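Sprechernotizen: Kraftspitze beim beidarmigen Halten. Auswertung eines Schutzhalts am Aufbau Hurkau

Folie 1: Einstieg

Redezeit 30 Minuten, Fragen danach. Kurz nennen, worum es geht: ein Schutzhalt während einer beidarmigen Handhabung, beide Greifer am selben Teil, keine Verletzung, Sachschaden an einem Handgelenkflansch. Der Vorfall lag im Dezember. Die Auswertung lief danach gemeinsam mit Parmont, die Steuerung stammt von Nerport.

Gleich am Anfang sagen: Der Halt selbst kam rechtzeitig. Das Problem lag im Verhalten der Arme nach dem Halt.

Folie 2: Aufgabe und Aufbau

Zwei Arme auf gemeinsamem Torso, Parallelgreifer mit schmalen Fingern. Gehandhabt werden leichte Alltags- und Spielteile auf einer Tischplatte. Bei der fraglichen Teilaufgabe wird ein gefaltetes, nachgiebiges Teil links und rechts gefasst, angehoben und in der Luft gehalten. Damit ist die kinematische Kette geschlossen. Jeder Positionsfehler zwischen den beiden Handgelenken geht als innere Kraft in das Teil und von dort zurück in die Arme.

Hinweis fürs Publikum: Bei weichen Teilen ist diese Kraft klein, solange sich das Teil verformen kann. Bei gestrecktem Teil steigt sie steil an.
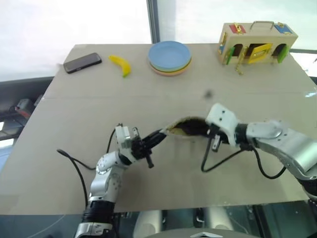

Die Regelung arbeitet im Normalbetrieb mit einem führenden und einem folgenden Arm. Links führt, rechts folgt nachgiebig. Die Nachgiebigkeit wird über eine virtuelle Feder parametriert, deren Ruhelage laufend aus der Pose des linken Greifers berechnet wird. Diese Ruhelage ist der Punkt, auf den wir auf Folie 4 zurückkommen.

Folie 3: Ablauf des Vorfalls

Langsam vortragen, die Kurve dazu stehen lassen.

Erstens: Teil gefasst, beide Arme im gekoppelten Modus, Kräfte unauffällig.
Zweitens: Der rechte Arm meldet einen Encoderfehler, Code 1919. Die Steuerung löst für beide Arme den Schutzhalt aus.
Drittens: Der linke Arm bremst auf der geplanten Bahn, der rechte sofort. Beide Greifer bleiben geschlossen.
Viertens: Der Bediener quittiert. Der Code wird gelöscht, der gekoppelte Modus wird wieder aufgenommen.
Fünftens: Der rechte Arm macht einen Satz nach außen. Das Teil wird gestreckt, der Kraftsensor rechts zeigt 27 N, die Kraftüberwachung löst den zweiten Halt aus.

Der Bediener stand außerhalb des Arbeitsraums. Am Flansch fand sich nach der Demontage ein Anriss an einer Verschraubung. Ob er vollständig auf dieses Ereignis zurückgeht, ließ sich nicht klären. So stehen lassen, auch bei Nachfrage.

Folie 4: Ursache

Im Schutzhalt wurde die Ruhelage der virtuellen Feder eingefroren, und zwar auf dem Wert vor dem Bremsweg des linken Arms. Beim Quittieren wurde sie nicht neu gesetzt. Der rechte Arm zog deshalb mit voller Federsteifigkeit auf eine Sollpose, die zur tatsächlichen Lage des linken Greifers nicht mehr passte.

Beitragend:
- Quittieren war mit geschlossenen Greifern zulässig.
- Die Rampe für die Steifigkeit war nur beim Kaltstart aktiv.
- Die Bremsprofile beider Arme waren getrennt parametriert, ein Abgleich fehlte.

Der Encoderfehler selbst: Wackelkontakt an einem Stecker der Leitung zum rechten Handgelenk. Die Leitungen liegen an den Armen in freien Schlaufen und werden bei jeder Bewegung mitgebogen. Zugentlastung war vorhanden, aber nur am körpernahen Ende. Leitung getauscht, der Code trat seither nicht wieder auf.

Folie 5: Nachstellung

Nachgestellt in der Zelle Bălan, reduzierte Steifigkeit, Textilstreifen als Ersatzteil. Fehler per Software eingespeist. Der Versatz der Ruhelage war in jedem Lauf reproduzierbar und hing vom Bremsweg des führenden Arms ab. Stand der linke Arm beim Auslösen still, blieb der Satz aus. Das erklärt, warum frühere Halte unauffällig waren: Sie fielen fast alle in die Haltephase.

Folie 6: Maßnahmen

Umgesetzt:
- Ruhelage wird beim Quittieren aus den gemessenen Posen beider Greifer neu berechnet.
- Steifigkeit läuft nach jedem Halt über 2 Sekunden hoch.
- Quittieren bei geschlossener Kette nur mit gesonderter Bestätigung.
- Zweite Zugentlastung am Handgelenk.

Offen: gemeinsames Bremsprofil. Nerport hat einen Entwurf geliefert, die Abnahme steht aus. Bis dahin gilt am Aufbau die reduzierte Geschwindigkeit im gekoppelten Modus.

Reservefolie: Warum nicht einfach Greifer öffnen?

Nur zeigen, falls gefragt. Öffnen beim Halt löst die Kette, lässt aber das Teil fallen. Bei leichten Teilen vertretbar, bei schweren oder scharfkantigen nicht. Eine teileabhängige Umschaltung wäre möglich, müsste dann aber selbst abgesichert werden.

© Projektgruppe Hurkau | Kontakt | Impressum | Nach oben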